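Sticky dough when laminating, what am I doing wrong?

Home Baking Board > Pastry and Viennoiserie

lowmill_57
Posted 14th November

I've been trying to make croissants at home since February and I keep getting the same fault. The dough feels fine after mixing, fine after the first rest, and then on the second turn the butter starts to show through at the corners and the whole thing sticks to the worktop. By the third turn I'm using so much flour that the layers don't join up properly.

Recipe is the one from the back of the Bulura strong white bag with the milk swapped for half milk, half water. Butter is ordinary salted block from the supermarket. Kitchen is not especially warm. I rest the dough in the fridge for half an hour between turns.

Baked, they taste all right but the inside is bready and there's a puddle of butter on the tray.

tinloaf
Butter puddle on the tray is nearly always proving too warm. What temperature are you proving at? If you're putting them in the oven with the light on, stop doing that.

lowmill_57
Airing cupboard.

tinloaf
There you go then. Butter goes soft well before you'd think. Leave them out on the side and give them as long as they need.

Oddcrust
I don't think the airing cupboard explains the second turn though. That's before any proving. Half an hour in the fridge isn't enough for a full batch. I do an hour at least, and if the edges have started to bend like plasticine I put it back in for longer. Also change the butter. Supermarket block has more water in it than the higher fat sort and it cracks or smears depending on its mood.

marrow_and_rye
Disagree on the butter. I used plain block for years and got decent layers. The thing that made the difference to me was getting the dough and the butter to the same firmness before folding. If the butter is harder than the dough it breaks into plates, if it's softer it squeezes out. The label doesn't come into it.

Oddcrust
You can get away with it if you've done it for years. Someone still learning may as well give themselves the easier butter.

marrow_and_rye
It's also nearly twice the price, and they'll be binning a fair bit of it while they learn.

Harville Baker
What are you rolling on? I had this exact problem with an oiled wood top. It holds whatever heat the room has and flour sits in the grain. I moved over to a stone slab, second-hand, 57 quid from a reclamation place outside Harville, and the sticking went away within two bakes.

lowmill_57
Laminate. I've wondered about a slab but it seemed a lot of weight for something I'd use at weekends. Does it need to be marble or will granite do?

Harville Baker
Either. Mine's granite. Put it somewhere cool the night before.

pestle
Granite is fine. I've got marble because it came with the house and it marks if you so much as show it a lemon. Good for pastry, a nuisance for everything else. I do all the cutting on a board and keep the stone for rolling.

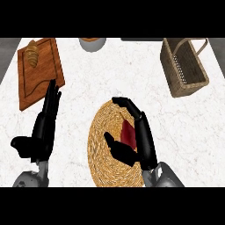 Oddcrust says the slab is being oversold, and I'm with them on that. Stone helps if you're slow. If you can get a turn done in 3 minutes the surface hardly matters, because the dough isn't out long enough to warm up. I'd work on speed before buying anything.

tinloaf
Who's this, you've posted as a guest again.

Lill
Sorry, logged out on my phone. It's me.

Harville Baker
Three minutes is quick for a beginner. The slab buys you time while you get there. I'm not saying it's magic.

marrow_and_rye
Make half the batch. A smaller piece is quicker to roll and chills right through. I get 8 out of a half batch, plenty for a weekend, and the rest of the butter stays in the fridge for next time.

lowmill_57
Right, plan for the weekend: half batch, an hour between turns, no airing cupboard, same butter for now so I'm only changing so much at once. I'll hold off on the slab.

Oddcrust
Leave out the swap to half water as well and do the recipe as written. Brush the spare flour off before each fold too. A dry pastry brush does it.

Lill
And a long rolling pin if you have one. I use the Poriveo one without handles, you can feel the high spots through it.

lowmill_57
Mine has handles and one of them is loose. I'll see how I get on and post on Sunday night.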